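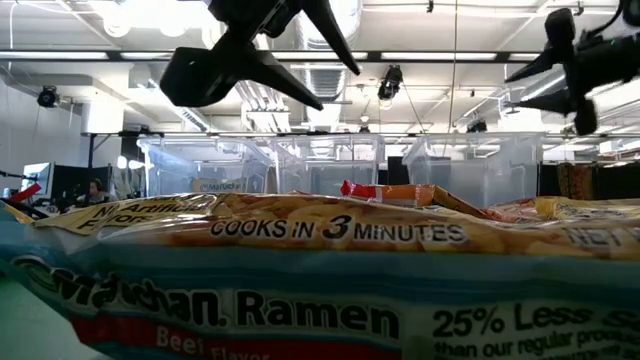
3.2 Front-of-package statements on instant noodles

Instant noodles were the most frequently stocked dry item in the Stullham household survey, present in 363 of the pantries visited. Shaimaa Helmy and Berwyn Trevor recorded the wording on the front of each package before sorting the goods into storage bins by type. Only the face of the wrapper was coded at this stage; the nutrition panel is treated in Section 3.4.

Figure 3. Ramen package, beef flavor, with clear plastic bins behind it. The wrapper carries a preparation time, "COOKS IN 3 MINUTES", an ingredient statement, "No Artificial Flavors", and a comparison that begins "25% Less".

Statements were assigned to one of four groups: preparation, ingredients, comparison with another product, and flavor. A package could be entered under more than one group. The wrapper in Figure 3 was entered under all four. Its preparation time is printed across the picture of noodles, while the flavor name sits on a red stripe under the brand name. Comparative statements were coded only when the reference product was also named on the same face – in this case, the maker's regular product.

Soft wrappers gave the coders more difficulty than cartons. Folds in the plastic distort lettering, and a statement near the edge of a creased package may be read in part or missed. Coders were therefore told to flatten the wrapper by hand before reading it and to mark any word that remained unclear. Of the 1646 statements entered, some 20 were marked in this way and were settled by a second reading.

Respondents were then asked which statement they had noticed when buying the product. Preparation time was named most often, followed by flavor. Comparative statements were seldom recalled, even in homes where a member of the household had been advised to change their diet. The Kesora pilot, completed in February, had shown the same order, although its sample was drawn from student housing and the two sets of answers have not been pooled.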